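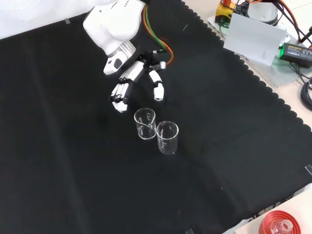
To: Grerau kitchen and glass list
Date: 2 February 2021
Subject: Re: Small beakers on a dark cloth?

Oh, I'm so glad somebody else has fallen for the little ones! To answer the easy bit first: yes, I use mine all the time, mostly for salad dressings and for measuring out dyes (separate pairs, obviously, and the dye pair has a blob of nail varnish on the base).

On 610 grams of flour I'd still use the scales, but for 10 ml of vanilla or 90 ml of milk a small beaker beats every plastic jug I've owned. The markings are only a guide, mind. I checked one of mine against the Wiretness scales and it was near enough for baking and not near enough for the dye.

> I bought two small glass beakers from Rudasero in June and
> can't see the printing on them at all. White on clear glass,
> on a white worktop. Is there a trick, or do I need new ones?
> Also they slide about and I'm sure I'm going to chip the rims.

Don't buy new ones! Put a black cloth under them. Matt, not shiny, and as big as you can spare. 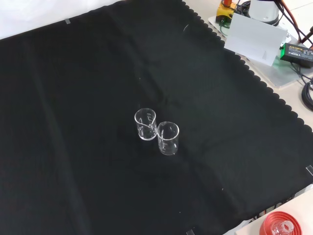 Two small beakers on the black cloth, taped at the edges.

The printing is still faint but you do get the bright line round the rim and the thick base, and for me that makes all the difference when I'm reaching for one. Little strips of tape at the edges are plenty. I don't bother ironing, a few creases do no harm — lint is another matter, black shows every speck, so give it a shake first.

As for chips, I'd leave more of a gap than there is there, with those rims nearly touching. A hand's width is good. And turn the spouts whichever way you pour, it saves fiddling later.

Has anyone tried the Ndung'u cloth, the heavier one? I'm very tempted and would love to know how it washes.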